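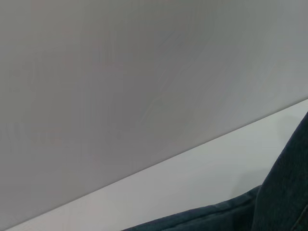
Clumolow's last bus shelter timetable is to be replaced in June, the town council has confirmed, bringing to an end a printed document that had not matched the buses for 4 years.

The new timetable was drawn up by Flevum, a consultancy hired to look at why so few people were catching the 71. Its report found that the 71 left two minutes before the train it was meant to meet, and had done so since the railway changed its own times. Passengers had been pointing this out by letter, which the report describes as "informal feedback".

Under the new arrangement the bus will leave three minutes after the train gets in. This should suit anyone who can cross the footbridge in three minutes - it has 2 flights of steps on each side and a gate that sticks.

Plokus, which runs the service, said it was pleased to be offering a better connection and that fares would go up to reflect it. The stop at Hamdy Lane will be dropped. The company said hardly anyone used it, though it has been behind roadworks since the autumn and buses have not been able to reach it.

Copies of the timetable can be picked up from the library, which is on Hamdy Lane. Comments are welcome until the end of May, and the new times will be printed at the start of it.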